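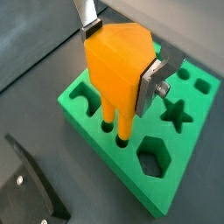
Sasden Shared Workshop, Automation Group

March, evening session. Work continued on the shape-sorting cell. Mr. Chiba adjusted the finger spacing and saved the setup as program 466.
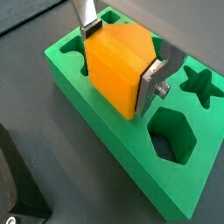 Orange block held over the green board.

The rubber pads ordered from Fletuvau have not arrived. Mr. Dunmore will write to them again.

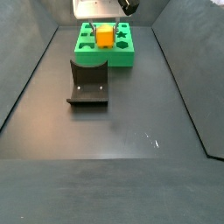 The bench is reserved until 9:30 p.m. Mr. Ó Néill asked that the log be kept by hand until the new drive is installed. 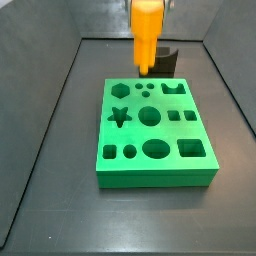
Dues of $34 were paid to Sheehan for bench time.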